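My Best Tips for Perfect Pie Crust (Even If You're Scared of It!)

I was a store-bought crust girl for years. Then I inherited a recipe card dated 1993, covered in butter stains, and I have not looked back! It still took me a lot of sad, tough pies to get the hang of it, so let me save you some flour.

Keep it cold. I cut my butter into cubes and stick them in the freezer for 12 minutes while I measure everything else. In August I put the flour and the mixing bowl in there too (my kitchen gets steamy by noon).

Go easy on the water. Start with 4 tablespoons of ice water and squeeze a bit of dough in your hand. If it holds together, stop! If it crumbles, add another teaspoon and squeeze again.
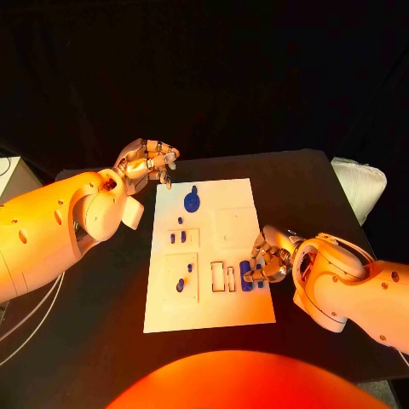
Now let it rest. I wrap the dough, flatten it into a disk and leave it in the fridge for two hours – overnight is even better. A rested dough rolls out so much easier, and it won't shrink down the sides of the pan on you.

When you roll, start in the middle and push out, giving the dough a quarter turn every couple of strokes. Little cracks at the edge are fine, just pinch them shut. If it starts sticking, slide it onto a cookie sheet and chill it again.

For fruit pies, I bake on the lowest rack so the bottom gets nice and brown. And save your scraps! I sprinkle mine with cinnamon sugar and bake them until they're golden – they're usually gone before the pie is cool.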